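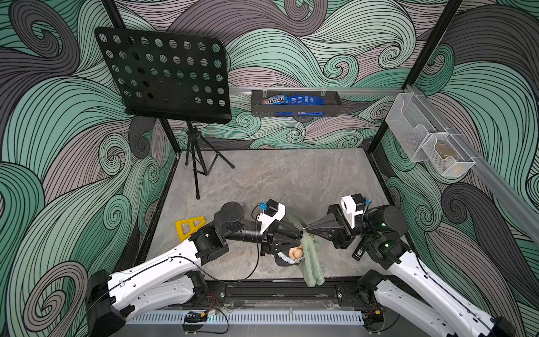
Bay interior, back and right walls, with the basket on the back rail.

Drasdale Workshop, Grarkstead
Fit-out meeting, minutes, June

Meeting opened at 2:00 p.m. Minutes of the previous meeting were accepted with one correction: under item 4, "rail brackets" should read "rail end caps."

1. Wall panels
The wave print in green, gray and charcoal stays on all three walls. The plain gray alternative from Orkano was priced at 2,000 and is not taken up. Glare on the gloss surface was raised again. A matte film will be tried on one panel before any wider order.

2. Rails and hanging storage
The black basket remains on the back rail and continues to hold the snack packs, M&M's included. The mesh organizer remains on the right wall. Load on the back rail was discussed. No rating is printed on the hardware, so the basket is limited to light packaged goods until Orkano replies. Action: stores desk to write to Orkano.

3. Music stand
Agreed to keep the stand with the perforated desk at the back left. A request to swap it for a solid desk was declined, the existing one being serviceable. It is to be listed in the inventory as "stand, music, black."

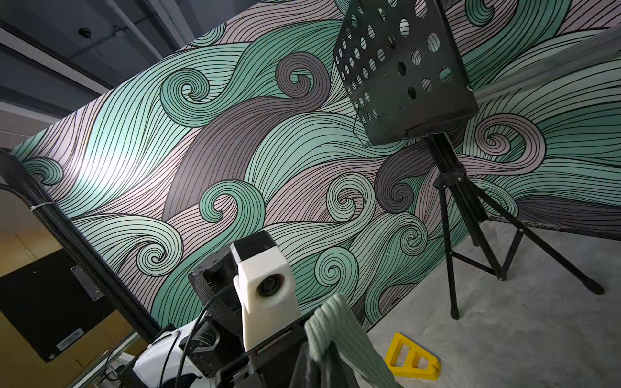 Wave panel and tripod legs, with the floor along the panel base.

4. Floor
Residue was noted along the base of the panel, and the concrete is slightly dusty. A yellow plastic piece with rectangular cutouts is on the floor near the panel. It does not match any entry in the parts list. Action: sweep the panel base, bag the yellow piece and hold it at the stores desk for one month. A floor sealer quote of 3,000 was tabled and deferred — the quote does not state whether edge preparation is included.

5. Small hardware
Carabiners are to be logged singly, with any attached ring or fitting entered on the same line. Clear wrap on fittings stays in place until the item is issued. The Stan labeling scheme will be used for all hardware, color first, then type. 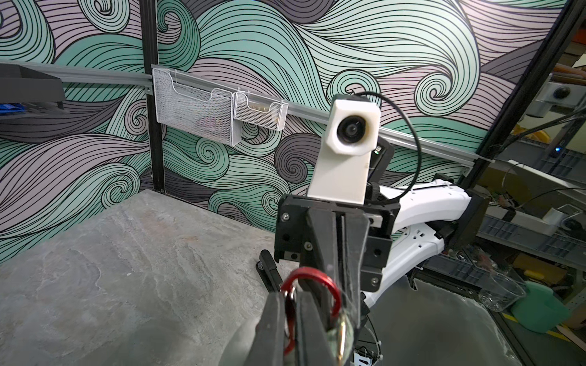

Red carabiner with silver ring and wrapped fitting.

The red aluminum carabiner is entered under the new scheme. The silver ring is recorded with it. Thread size of the cylindrical fitting is left blank pending measurement.

6. Budget
Remaining allowance for the bay is roughly 1,000. Film sample and labels to be charged against it.

7. Other business
Cable ties: open packs to be used up before new ones are drawn.

Meeting closed at 2:50 p.m. Next meeting in July, same room.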